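MEDIA RELEASE

For release Thursday, 6 am

Tramico asks Lyons to own up about its snack drawers

LYONS – Regional food wholesaler Tramico has opened entries for the second Lyons Snack Amnesty, a month-long program in which workplaces hand over the packets they have been pretending to save for visitors.

The Amnesty runs through May and is open to any office, workshop, clinic or school staff room in Lyons and neighbouring Tercombe. Unopened packets that are still in date will go to the after-school pantry at Tercombe Hall. Anything past its date will be accepted without comment, although Tramico staff reserve the right to raise an eyebrow.

Last year's event brought in 3000 packets from 40 workplaces. The haul leaned heavily towards plain rice crackers, a product that everybody in Lyons buys and apparently no one in Lyons eats. The oldest item had been in a filing cabinet through two office moves and a change of company name. Its owners asked for it back.

"We sell these things by the pallet, so we had always assumed somebody was getting through them," said Tamsin Yazzie, Tramico's head of community programs. "Then we looked in our own tea room. I found a bag of sultanas with my predecessor's initials on it, and I've been here nine years."

Ms Yazzie said the trouble starts with the mixed carton. A workplace orders one, the good flavours are gone by lunchtime, and the remainder is moved to a higher shelf, where it takes on the status of an heirloom. When the next order is due, someone reports that there is nothing left to eat, and another mixed carton is sent for.
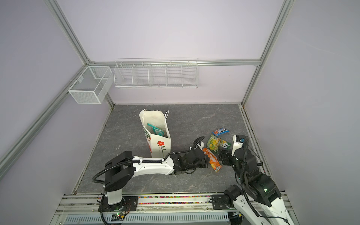

Corinne Baptiste said she would happily give up every packet on her floor, but wanted it on the record that the salt and vinegar had been taken by management and that an amnesty ought to cover them as well. She also asked whether half a packet closed with a bulldog clip counted as opened. Tramico has since ruled that it does.

To help the undecided, Tramico will trial a swap scheme alongside the collection. For every 30 packets handed in, a workplace may choose one carton of a single flavour, on the condition that the staff agree on which flavour. Roughly half of last year's participants told the company they would rather not attempt this.

Sirnell, the Lyons stationery supplier, has signed on as program partner and will provide the collection cartons, along with labels reading "Surrendered", "Found" and "Not Mine". Sirnell asks that the labels not be used on colleagues, as occurred last year in the accounts area of a business it has declined to name.

Cartons can be picked up from the Tramico trade counter in Lyons during opening hours, or delivered free with any regular order. Full cartons will be collected on the usual delivery run. Please don't tape them shut, as drivers need to check for fruit. Last year there was fruit.

Home kitchens are not eligible. Tramico appreciates the strong interest from households but says it has only the one van.

Entry is free and workplaces may take part anonymously.

ENDS

Media contact: Tamsin Yazzie, Community Programs, Tramico, Lyons. Ms Yazzie is available for interview most mornings and can bring the sultanas.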